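Getting my grandmother's tea right
Posted in March, with the kettle on
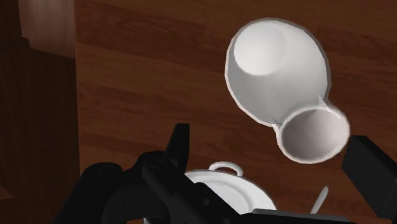
My grandmother drank nine cups of tea a day and would tell anyone who asked that it was two. She lived at the top of Dundgate, in a house where the kitchen was the only warm room, and when I was small I was sent up to her every summer with a bag of clothes and strict instructions not to be a nuisance. I've been trying to make tea the way she did ever since. She boiled the milk and water together with bashed ginger and a bit of cardamom, and then poured it from one vessel to another until it had a froth on top. A white pitcher with a round belly and a wide mouth, tipped right over until its base is pointing up in the air, is very much how I think of her pouring, because she never believed in leaving the last drop behind.

My cousin Keerthana swears the secret was the sugar, and she may well be right – there was an awful lot of it. My aunt says it was the water, which came down off the hill and tasted faintly of pennies. I've tried bottled water, filtered water and one rather sad experiment with rainwater (don't), and I'm still no nearer.

What has helped is the tea itself. For years I bought whatever was on offer, and then my friend Hemant brought me a packet from Solanki, the little grocer's in Hinine that smells of incense and floor polish. It's a dusty, cheap-looking leaf and it turns the pan the colour of a conker in no time at all. I've been through four packets since Christmas, and Hemant has started asking for petrol money.

The other thing is patience, of which I have very little. She let the pan rise and sink again three times, standing over it in her cardigan and grumbling about the neighbours, and I always want to whip it off after the first. Last week I made myself wait for all three, with the radio on and a packet of ginger biscuits open, and it was the closest I've come yet. Still a bit heavy on the cardamom, mind you. I'll try it with one pod fewer tomorrow and let you know.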